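Zachary Caron
25 Jan 2022

Okay, I have spent the whole morning cleaning at work and I have thoughts. Mostly happy ones! A thread for anybody who shares a space with other people and a lot of stuff.

First up, the big metal bowl. I love this bowl. You can mix anything in it, you can soak anything in it, and it weighs next to nothing for its size. The only trouble is that it shows every water spot, and I am a person who sees water spots in my sleep.

What works for me: warm water, one small squirt of dish soap, soft sponge, rinse, and then dry it right away with a towel. The drying is the whole trick. Let it air dry and you get to start over. 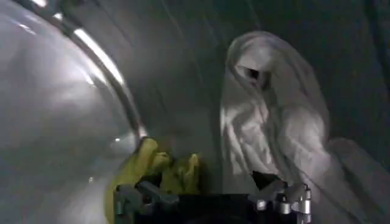
Do the rim separately. Gunk loves to hide under a rolled edge, and a sponge slides right past it. I run a fingertip wrapped in a thin cloth along the underside, all the way around, twice if it's been a while.

And please wear gloves! I held out until November and my knuckles looked like old bark. Now I get the long kind, turn them inside out when I'm done and hang them up by the cuff so the fingers dry too. Huge improvement for something that costs less than a sandwich.

Next stop was the drinks shelves, which might be my favorite job in the building. Everything comes forward, labels out, same color together. It takes me 17 minutes if people leave me alone (they do not leave me alone).

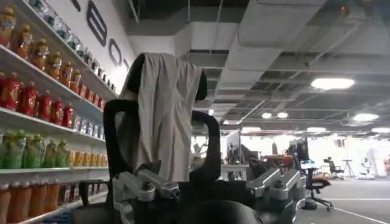

I dust from the top shelf down and wipe the front lip of each one last. Pull the bottles to one side, wipe, slide them back, then do the other side – much faster than clearing the whole shelf onto the floor and tripping over it all.

Mesh chairs are next on my list. A vacuum with the soft brush gets most of the lint out, then a barely damp cloth over the frame and the headrest. Go easy on the water and check the arms, they get grubby quicker than you'd think.

My coworkers at Liturlow think I'm a little too excited about all this and they may be right. But I walked back in after lunch, saw that row of red bottles lined up and did a small fist pump – no regrets!

If you have a good method for cleaning between shelf brackets, please tell me. I've been using an old toothbrush and it's slow going.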